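Notebook / Menu trials / Bacon

17 Dec 2023

Working on Sunday because the kitchen at Drullinlow is free. Purpose of today: decide which bacon goes into the breakfast roll for the spring menu, the Lazaridis dry cure or the Mavadness smoked.

Both were cooked in the oven at the same setting, on racks, 2 trays of each. The Mavadness gave more fat and the slices curled at the ends. The Lazaridis stayed flat, and this is better for the roll, but the taste is more quiet. With egg and the sharp sauce it almost disappears. I wrote the same thing in August and then forgot it.

Weight after cooking, as part of raw weight: Lazaridis 54 percent, Mavadness a little lower. I must repeat this with a full case before we talk about price.

Fruit for the side cup is still open. Banana goes brown too fast after cutting, peach is good but out of season for a spring launch.

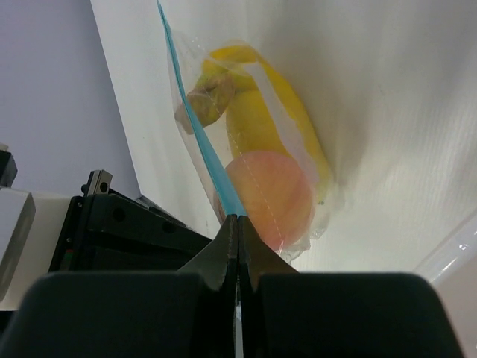 Sauce

Zestgate sent the new version of the pepper relish. It is sweeter than the old one. I tried it at 33 grams per roll and it was too much — the bread became soft before I finished eating. Next time I start with half of this and put it on the egg side, so the bacon stays crisp.

I also tried the relish brushed on the bacon for the last minutes in the oven. Good shine, but it burned at the corners of one tray. Lower rack maybe. Do not do this with the Mavadness, it has already sugar in the cure. 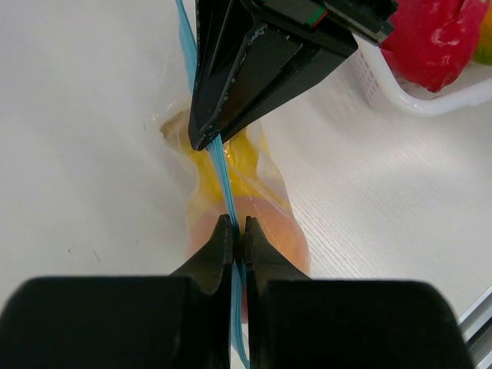
Remark from the morning shift, added to this page later: the brushed bacon sticks to the wrapping paper when the roll waits under the lamp, so please test it after holding and not only fresh.

Yes, correct, I ate everything fresh. To do: hold the rolls under the lamp, wrapped, both bacons, with and without relish. Order more paper. Ask Lazaridis if they can cut thicker.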